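Taking the night boat to Foltdale

We booked the Zurach to Foltdale crossing in July last year and I said I would write up how it went. A two-berth cabin with the car came to 429 euros. Reclining seats would have brought it down to 228, but I don't sleep in those.

Check-in closes an hour before departure. Gaétan Cloutier, who had done the trip twice, told us to pack a small bag for the night, and he was right. The car deck is locked once the boat leaves.

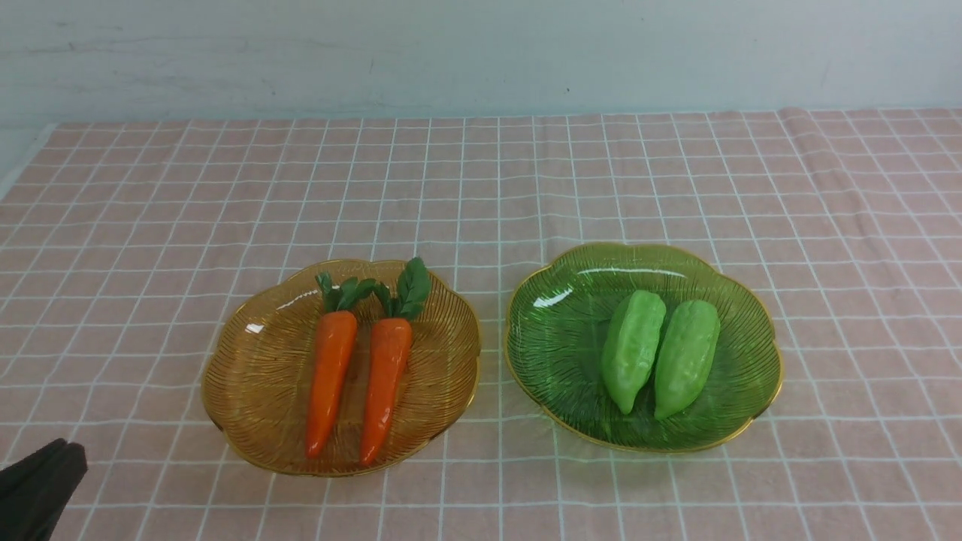

Glass plates, one of them amber with a gold edge.

Dinner on board was fine but slow. We ate late and went to bed. The cabin was on deck five, near the engines, and I woke up a few times. Next time I would pay for a higher deck.

Breakfast opens at six and the line gets long fast. We had coffee from the machine and waited in the lounge until they called the car decks.

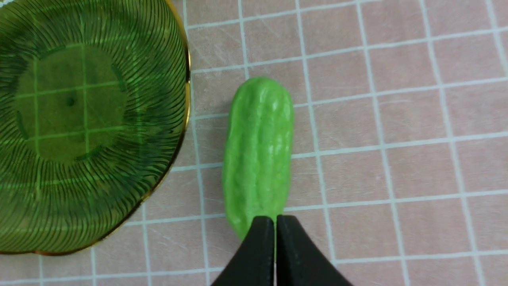 Getting off and driving on

It took 40 minutes to get off the boat. From the port it is 135 kilometers to Puseck, mostly on a two-lane road. Fill up in Foltdale, as the next gas station is in Morin and it closes early.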